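Bench rules for two-arm setups: do we really need the "one arm parked" one?
Kerkstead Robotics Forum > Safety and Good Practice

pogoswitch
30/05/2023
So I'm rewriting the bench rules for our room and I've hit a wall on number 5, the one that says that whenever one arm is touching a hinged thing (door, lid, oven, whatever) the other arm has to be parked at home. I inherited it from whoever wrote the old Skesimov handout. It's a fine rule for beginners I guess, but half of what we do now is two-arm stuff, and everybody breaks it before lunch. I hate having a rule on the wall that people walk past. What do you all use?

marl_ostrom
We dropped it two years ago. Ours says the free arm stays open, stays still, and stays out of the swing of the door. Works fine and people follow it.

tinbucket
Hard disagree, sorry. Parked means parked. "Out of the swing" is a judgment call, and I've watched very smart people judge it wrong with a hot kettle next to them. We log every bump, and out of 535 door runs on our Rantala bench we had 41 where the idle arm got touched by something. Most of them tiny! But every one of those would've been zero with the arm at home.

marl_ostrom
Were those all real contacts or does that include cables? Ours snag cables way more than they hit doors.

tinbucket
Cables included. I'd have to go back and split them. Fair point, but a cable pulled tight is still a problem in my book.

huttunen_n
Niilo Huttunen here, I wrote the old handout, so you can blame me :) Rule 5 was for a bench where both arms hung off one short rail and they could hardly miss each other. I wouldn't keep it word for word on a wider table. What I'd keep is the idea behind it, that the person at the controls can say out loud what the idle arm is doing. If you can't say it, park it.

pogoswitch
Oh wow, hi! No blame, that handout got me through my first year. I do like the "say it out loud" thing. Would you write it down as a rule though, or just teach it?

huttunen_n
Write it down. Taught things wander off as people leave.

glue_and_prayers
Can I throw in appliances while we're here? We use the Cledix checklist and it has a whole section on dishes and food and not one line about whether the thing should be plugged in. Our place has it that anything with a heating part is unplugged for practice runs, full stop. You lose the light inside, which makes the camera view worse, but nobody cooks an empty oven by accident.

marl_ostrom
That's overkill for me. If you're practicing on a live appliance later you want the live appliance now. Our version is plugged in, timer cleared, and one person standing where they can reach the plug.

tinbucket
Ha, ok, this one I'm with glue on. Unplug it.

pogoswitch
I can see both. I'm leaning toward marl's version, with the plug reachable without leaning over an arm – that last bit is mine, after I did exactly that in July and felt pretty dumb. Draft is below with what I've got so far, yell at me if it's bad.
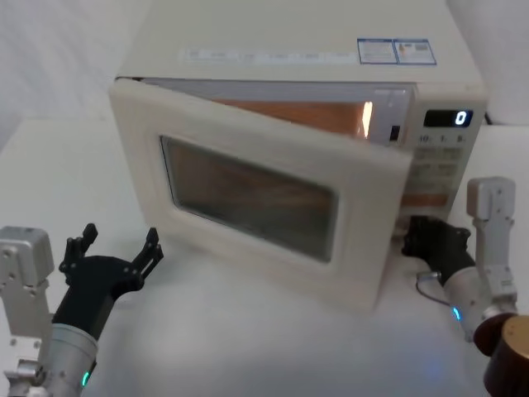 My new number 5 goes like this: the working arm pushes from the low corner or edge of a door, never with fingers clamped on glass, and the idle arm stays open and still, outside the swing, with the operator able to say what it's for. Number 6 is the appliance one, and it says the timer has to read 0 before either gripper goes near the door. You can see how I mean both of them on the microwave, with the right gripper up against the bottom corner of the door, the left one open and touching nothing, and a single 0 on the display. The cable looping across the table by the right arm is the part I'm least happy with, so tinbucket, you win that one and I'm adding a line that slack gets clipped back before a run. I still haven't decided if beginners get the old parked rule for their first two weeks or go straight to this one – I'd love to hear from anyone who's tried it both ways.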